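PRESS RELEASE - for immediate use

Nisbet opens Briso motion library to all, free of charge

Altport, December. Robotics software house Nisbet has today put its whole Briso library on open release. Planner, grasp scoring, simulator bindings, the lot. No sign-up, no licence fee. 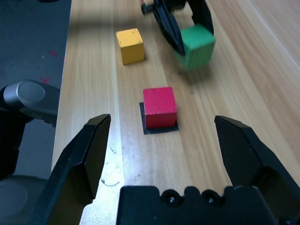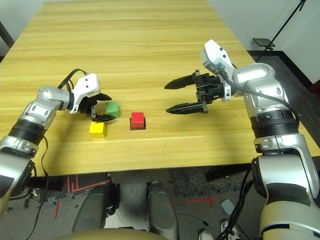
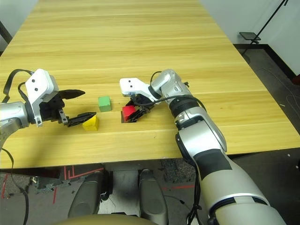
Two arms and coloured blocks on a wooden table.

Briso started as an in-house tool at the firm's Tistgate office and has been used by paying customers up to now. The open version is the same code. It ships with 3,696 recorded grasps in simulation, 14 worked examples and a set of notes for teachers, which are still a bit thin in places but will be filled out in the new year.

Fergus Rutherford, head of research at Nisbet: "We kept getting emails from students asking for a cut-down copy. Sending the full thing is less work for us and more use to them. Bug reports very welcome, there will be some."

Some 450 people tried the library during the closed trial. Main complaints were slow start-up and confusing error messages. Start-up now fixed. Error messages partly.

What is in the release:
Motion planner for one or two arms
Grasp scoring, with the training scripts
Bindings for the simulator (Linux only for now, Windows to folow)
Teaching notes and examples

Existing customers keep their support contracts as they are, nothing to sign and no change to prices. Anyone on the old trial build should move over within 30 days, after which the trial server goes off.

An open afternoon will be held at the Tistgate office on Sunday from 2pm. Talk, short demo, then questions. Parking is limted so please come by train if you can.

Press enquiries: Fergus Rutherford, Nisbet, Altport. Interviews by phone most mornings.

ENDS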